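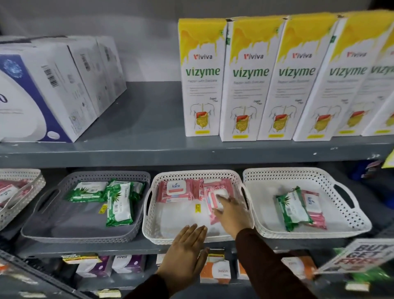 Clevport Corner Pharmacy Support Project
Progress report to the Skovo Fund, second period
Prepared by Impi Lappalainen, project lead

Work this period

The grant pays for three things: home delivery of medicines in the north end of Clevport, evening opening at the Jadero Street store, and a printed guide to over-the-counter products. Delivery and evening opening are both running. The guide is late.

Home delivery

We now have 62 households signed up. Most came through the two clinics, and a few asked at the counter. Nuwan Khondokar drives the route on weekday afternoons and finishes by 5:30 p.m. unless the bridge is up. In March the van was off the road for nine days with a failed alternator. Sunil Karunaratne covered in his own car, and we have paid his mileage from the transport line.

Two households dropped out because they wanted morning delivery. We can't offer that with one driver, and we have told both clinics so they don't promise it.

Evening opening

The store has stayed open until 9 p.m. since February. The first weeks were slow. Trade picked up after the bus company let us put a notice in the shelter across the street. People mostly come in for children's fever medicine, digestive remedies and repeat prescriptions they couldn't collect during work hours. The pharmacist on the late shift, Halfdan Hauksdóttir, has asked for a second person at the counter after 7 p.m. We think this is fair and have put it in the revised staffing plan.

Printed guide

The text was finished in April. Sarkar, the printer, quoted for 2,000 copies, but the first proof had the dosage tables set too small to read comfortably. Mizanur Amarasinghe is resetting them in larger type, and this adds four pages. We will print 300 copies first, give them out through the store and the clinics, and order the rest once we have comments back.

Budget

Spending is within the grant except for van repairs — these went over by $300. We ask to move that amount from the publicity line, where we have money left.

Next period

Second proof of the guide in June, first copies out in July. Staffing plan to you for approval before then.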